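The Florkberg is the new secondary in the Valtley update, and the store page calls it "the last sidearm you'll ever equip". We've heard that before, about the Adugna, and most people had scrapped theirs by February.

**Florkberg — base stats**

- Damage: 58 per bolt
- Magazine: 20
- Reserve ammo: 300
- Charged shot: 136, uses four bolts
- Unlock: Prevbridge vendor, rank six

On paper the charged shot looks strong. Do the sums, though. Four ordinary bolts deal 232 if they all land, so you're giving up nearly 100 damage for one big number on the screen. The patch notes say the charged shot "ignores light armour", but they don't say which enemies count as light, and the in-game codex doesn't either.
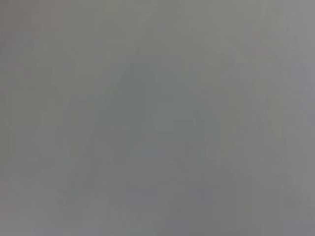
*Posted by the Armoury Desk | Filed under: Secondaries, Valtley update*

Reload speed isn't listed anywhere, which is usually a bad sign. The trailer cuts away each time the magazine runs dry.

It might suit you if you play Prevbridge runs at close range and already have a decent main weapon. The Adugna still holds more ammo and costs less to upgrade, even after its last nerf. I'd want a proper stat sheet before spending rare parts on this one.

The gold skin is sold separately and changes nothing but the colour — the bundle wording is vague on that, so read it twice before you pay.

**Trade:** no
**Mod slots:** two, a third at max rank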